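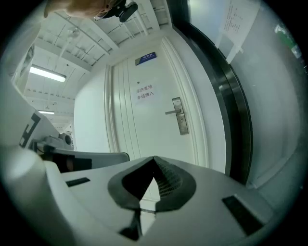 Who may go into the storeroom without asking first? Keyholders, who this year are Khang Trình and Maksym Tkachuk, and anybody they have let in.

Filed under: Minutes & Notices

Gadville Building Users' Meeting, Sat 23 June

Present: Cường Sầm (chair), Trí Tô (minutes), Maksym Tkachuk, Khang Trình. Apologies: Đạt Bùi, by text, after we had started.

1. Last minutes. Agreed, once "Kurkitz" had been spelt correctly in all four places.

2. Storeroom door. Khang reported people still trying the handle on their way past. Maksym felt the sign was clear enough. Khang felt it was clear to those who read signs. Discussed for longer than the chair had allowed. Agreed that the wording stays, and that Kurkitz tenants get a note in English as well. 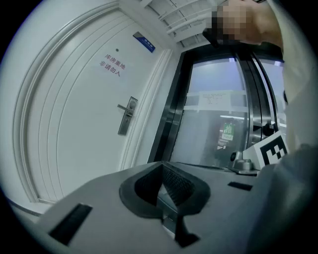
Item 2: storeroom door, with its warning, and the glass beside it.

3. Keys. One spare went to Flukberg in February and has not come home. Maksym to ask again - politely, the chair added.

4. Shelving. Dương quoted 3,000 to refit the back wall. Trí thought this steep for shelves. The other quote, 2,209, leaves out fitting, and Cường's offer to do that himself was noted. Held over until Đạt can give a view.

5. Old stock. Almost 40 boxes have no name on them. Owners have 10 days to claim theirs, after which Khang will open them and we will all have to look at what is inside.

6. Any other business. Trí asked whether minutes could be shorter. Carried.

Actions: Maksym - Flukberg key. Khang - note to tenants, boxes. Cường - measure back wall.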